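Right, payslip thread. I've put this off since May and my tea's gone cold twice while I dug out the paperwork, so you're all getting it now.

Background for new people: I do scheduling at Cedilance, hourly paid, three years in. In the spring they moved us onto a new payroll system called Bristance and told us nothing would change except the look of the payslip.

Reader, the look of the payslip was lovely. Very clean. Big friendly number at the bottom.

What had gone was the line showing hours at each rate. The old slips listed basic, evening and weekend separately. The new one just says "hours" and gives you a total. So if an evening shift gets paid at the basic rate you'd never spot it.

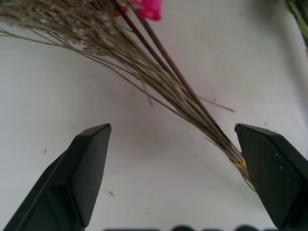 How do you check your evening hours if the payslip doesn't split them?

Go back to the rota, write down every shift that runs past the time your enhanced rate kicks in, and do the sum yourself for one month. Then compare it with the gross figure (gross, before tax – I did it with net the first time and scared myself silly).

I did mine on the back of an envelope, then again in a spreadsheet because I didn't believe the envelope. Fifteen evening shifts paid at basic. FIFTEEN.

Svenja Diekmann on the next desk did hers at lunch and got the same sort of gap, a bit smaller as she swaps out of lates when she can. She'd been blaming her tax code!

Over the whole stretch mine came to £200 and a few pence. I know that won't sound like much to some of you, but it's my gas and electric.

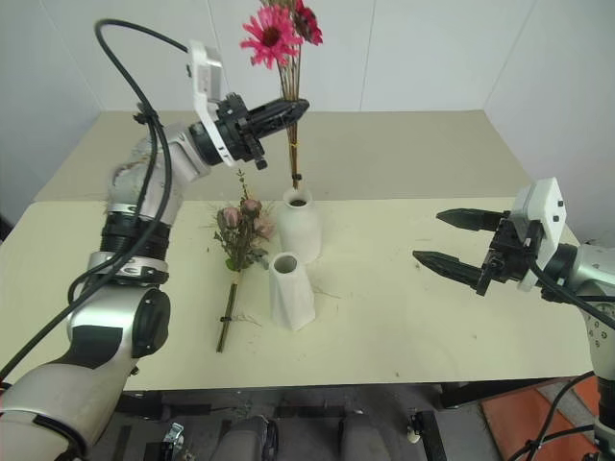

Payroll's first reply was that enhanced rates are "included in the overall figure". They weren't, so I sent the rota, the spreadsheet and one question: which rate did you use for these shifts? Took them nine days to answer. I'd half a mind to send a bunch of pink gerberas over with a card saying please, just tell me the rate. Svenja said save your money till they've paid you, which was fair.

Then the answer: the evening rate hadn't been carried across for anyone on our contract type. Back pay in the next run, and the split lines are coming back on the slip too.

Someone's asked if they can use the Dradar app for this. I tried it. Fine for logging hours, but it only let me put in one rate, so I went back to the spreadsheet.

If you're hourly and your payslip's had a makeover lately, pick one month and check it. Keep your old rotas as well – ours vanish from the system after 3 months and I only had mine from taking screenshots.

Back pay lands at the end of the month. Will post when I've seen it in my account and not before.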